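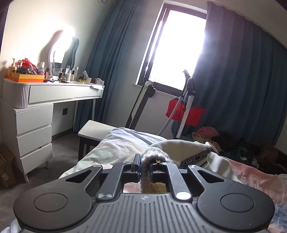
The Word "Equity" Comes to Estley

The Estley school board voted last November to adopt something called the Belonging Framework. It runs 74 pages. I have read all of them, some more than once, and I still can't tell you what a teacher is supposed to do differently on the morning after reading it.

The framework was written by Darkmont, a consulting firm that sells much the same package to other districts. It asks staff to "interrogate inherited norms of achievement." It asks students, starting at age 8, to fill out an identity map. A parent who wants to see the finished map has to file a written request, and the district has up to three weeks to answer it.

Supporters say all of this is simple kindness with a new name. Maybe so. But kindness didn't use to need a vendor. Schools in this town have been telling children to be decent to each other for as long as there have been schools here, and they managed it without a glossary. When old virtues are given new titles, it is fair to ask what else got packed in the box.

Take the survey. The district says families "overwhelmingly" back the plan. The survey went to 1281 households and 267 sent it back. The first question asked whether every child deserves to feel safe at school. I would have checked yes to that one too. No question asked whether parents wanted identity maps, or whether grading should be changed to "reduce harm," a phrase that turns up on page after page and is never defined.

Then there's Prelis, the software that stores the maps. The contract says the records may be kept "as long as educationally relevant." Who decides that? I asked the district office and was sent a link to the framework.

I don't doubt that most people who voted for this meant well. I do doubt that a public school should be in the business of telling third graders which boxes they belong in, and I doubt it more when the parents are told last.

The board takes up the second-year contract at its next meeting, in the library at Mockus Middle School. Public comment comes first on the agenda, and the sign-up sheet is at the door. The draft contract is posted on the district site, under Purchasing, of all places.

5/23/21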